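Looking After a Big Wooden Cutting Board

I've had the same big maple board for so long that I'd feel a little lost without it, and people who come into my kitchen in Ollcombe nearly always ask how I keep it going. It's easy, I promise! It does take a few minutes now and then, and I tend to do mine on a Wednesday evening when the dishes are out of the way.

Wash it by hand with warm water and a drop of dish soap, wipe both sides (yes, both, even if you only cut on one), and stand it on its long edge to dry. Laying it flat on the counter traps the damp underneath, and that's how a lovely flat board ends up rocking like a boat.

For onion and garlic smells, scatter a good handful of coarse salt over it, rub it in with half a lemon, leave it for 3 minutes or so and rinse. I got that one from my aunt, who used it on everything, including her hands.

Once a month I give it oil. Food-grade mineral oil is what you want — olive oil goes sticky and starts to smell after a while. Warm the bottle in a mug of hot water, pour on roughly 2 tablespoons, and spread it along the grain with a soft rag. Don't forget the ends of the strips, where the wood drinks the most. Leave it overnight and buff off whatever is left in the morning.

If the surface feels fuzzy or you can see a lot of knife marks, sand it first with 100 grit and then something finer, always going the same way as the strips. On a board made up of lighter and darker wood, go gently and evenly over all of it so you don't wear a dip into one band. Wipe off every bit of dust before you reach for the oil.

And do keep a board like this out for everyday use, even when it's too big for any cupboard you own. Mine hasn't seen the inside of one in years.

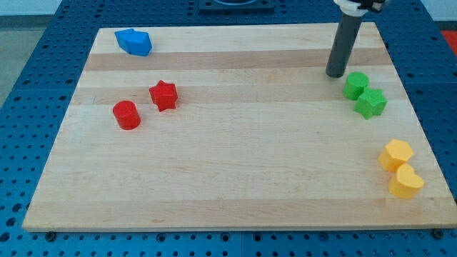 Recep Ersoy writes: I do mine much the same way, but I melt a little beeswax into the oil for the last coat. Water beads up on it nicely and I find I can stretch it to six weeks between oilings. Do you ever sand the underside too, or just the top?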